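Podano Bench Cell – Set-Up Guide
Section 2: Before You Place the Order

Read this section while your budget is still a number and before it becomes a feeling. The arm is the line everyone looks at. Most of the trouble lives further down the sheet.

2.1 Decide what the cell will pick up

1. Write down the objects you need handled, then cross out the ones you added to impress somebody.
2. Sort the rest into rigid, lumpy and floppy. A mug counts as rigid. A towel is floppy, whatever shape it was in when you put it down.
3. Choose fingers for the worst item on the list. The slim Erau fingers with rounded tips suit small objects on or near a plate.

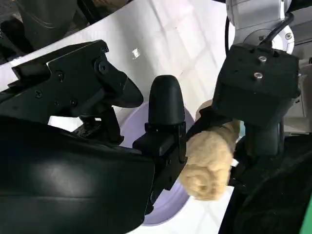

4. Order fingers in pairs, and order a spare pair. The standard Erau pair is $188. Next-day shipping on one forgotten pair has been known to cost more than the pair.

CAUTION: Do not size the gripper from its catalog drawing. Housings are bulky, and the wrist takes up table space you had planned for something else.

2.2 Plan the table

1. Allow at least 60 cm of clear depth in front of each arm base. Measure the table you own – the one in the floor plan is always bigger.
2. Pick a plain, light top that wipes clean. Anything with a crust will shed on it.
3. Lay out your real dishes and objects, and move the powered-off arm over them by hand. Look for places where the gripper hides the thing it has come to collect.
4. Budget for dishes as consumables. Plastic plates in one pale color are fine.

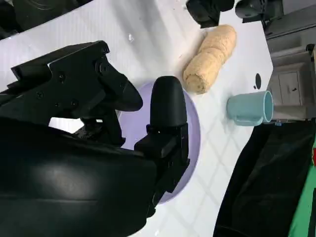
2.3 Fill in the budget sheet

1. Enter the arms, fingers and mounts first. The Braltska mounting kit is $1,102 per arm, screws included, driver bits not.
2. Enter stands, lights and cable clips on their own lines. "Misc." is where projects go to be audited.
3. Add $100 a month for cloths, plates and test food. Finance will ask about the food. Keep the receipts.
4. If you plan to handle fabric, add a full set of Shojaei jaws and extra set-up days. Cloth bunches, folds and twists, and your schedule will do much the same.

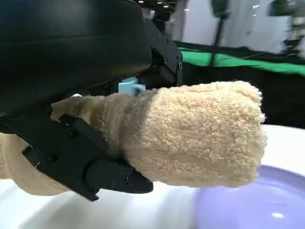 Fig. 2-3. Rolled terry cloth in the gripper, next to a purple dish.

NOTE: Prices in this section are valid for orders received before the end of May. After that, see the current list and sit down first.

2.4 Get sign-off

1. Send the completed sheet to whoever pays, with the object list from 2.1 attached.
2. Wait for written approval before you drill anything.

Continue to Section 3, Unpacking.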